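The Lay of Jadilard

The Lay of Jadilard is a long narrative poem in verse, nearly 3000 lines in its fullest form, which tells of a ferryman's journey through a drowned country in search of his brother. It survives in one manuscript, copied in 1472, and in a number of later fragments. The author is unknown. The poem is usually divided into seven parts, called "waters" in the text itself, and each water is ruled by a different keeper who must be answered, paid or tricked before the ferryman may pass.

Title

The manuscript has no title page. The name Jadilard appears in the first line and was used as a heading by a later owner, who wrote it in the upper margin of the first leaf. Older studies sometimes call the work The Seven Waters or The Ferryman's Book. The present title was settled by the first printed edition and has been kept by all later editors.

Synopsis

The poem opens at night on the bank of a river. Jadilard, a ferryman, is woken by a voice calling from the far side and rows across, expecting a late traveller. He finds his brother's coat hung on a post and no one with it. When he turns back, the river has widened and the near bank is gone.

In the First Water he meets the Reed Wife, who keeps those who died before they were named. They have no speech and follow the boat along the shallows. She asks Jadilard to leave them his own name, and he gives her his father's name instead. This lie returns to trouble him in the sixth part.

The Second and Third Waters hold debtors and false witnesses. The debtors stand in the river up to the chest, passing stones from hand to hand in an endless line. The false witnesses live in a village where every door opens into the same room. Here the poem introduces Dorkelari, a former judge, who climbs into the boat uninvited and becomes the ferryman's guide. He knows the laws of each water but is unable to say which of them applies to himself.

The Fourth Water is the longest part, with more than 300 lines given to the crossing of a frozen lake. Jadilard and Dorkelari drag the boat over the ice by a rope. Under the surface they see the people of a town going about a market day, and Jadilard recognises his mother among them. Dorkelari forbids him to knock.

In the Fifth Water the river runs uphill. Its keeper is a child who plays at dice and always loses. The Sixth Water belongs to liars, and the name given falsely to the Reed Wife is called out from the bank. Dorkelari answers to it and is taken in Jadilard's place. The text does not make clear whether he does so by mistake.

The Seventh Water is calm and has no keeper. Jadilard finds his brother working a ferry of his own, older than he should be, and unable to remember him. The two men row side by side for a night. At dawn Jadilard asks to be carried across as a passenger, and the poem ends with the brother holding out his hand for the fare.

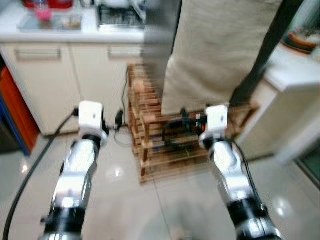 Slatted wooden crate on a tiled kitchen floor.

Form and language

The poem is written in unrhymed lines of four stresses, with a break in the middle of each line. Groups of lines vary in length and are marked off by a repeated half-line, "and the oar went in". This refrain occurs at every point where the boat moves on, and its absence in the Seventh Water has often been noted. The vocabulary is plain, with many words from fishing and river trade. A few passages, mainly the speeches of Dorkelari, use legal terms and a more crowded style.

Repetition is used throughout. Each keeper asks a question in the same form of words, and each of Jadilard's replies is a little shorter than the one before. His last reply is a single word.

Manuscript and editions

The manuscript is written in one hand on paper, in two columns. Two leaves are missing from the Fifth Water and the lower half of another has been cut away. Some 200 lines are thought to be lost. A note by the scribe gives the year and complains of poor ink, but does not say where he was working or what he was copying from.

The fragments are later and shorter. The most useful is the Plastdale leaf, found in the binding of an account book, which preserves part of the dice game missing from the main manuscript. It also contains a different version of the child's final throw, in which the child wins. Most editors print this in the notes. Pitkänen's edition places it in the main text, a choice that was criticised when the book appeared but has been followed in several translations.

Interpretation

Early readers took the poem as a religious allegory. In this reading the seven waters stand for stages of punishment and the fare for the soul's debt. The difficulty is that the punishments do not grow steadily worse, and the Seventh Water contains neither reward nor pain.

A second line of study treats the work as a poem about grief. Leire Echevarría argued that Jadilard's brother is never said to be dead, and that the poem withholds the word on purpose. She pointed out that the verb used of him in the opening lines can mean either "lost" or "late". Her study also drew attention to the coat, which Jadilard puts on in the First Water and which is not mentioned again until the final scene, when the brother feels the cloth and says it is well made.

The role of Dorkelari is disputed. Some critics see him as a borrowing from older guide figures, wise and of fixed rank among the dead. Others stress that much of his advice is wrong. He misjudges the depth of the Third Water, and his warning against knocking on the ice is never shown to have any basis.

Influence

The poem was little known outside specialist study until a prose translation made it available to general readers. It has since been adapted as a radio play and as a song cycle for two male voices, in which the part of the brother is silent until the last song. The frozen market is the episode most often printed in anthologies, usually under the title "The Town Beneath".

See also

Descent to the underworld
Dream vision
Ferrymen in folklore
Narrative poetry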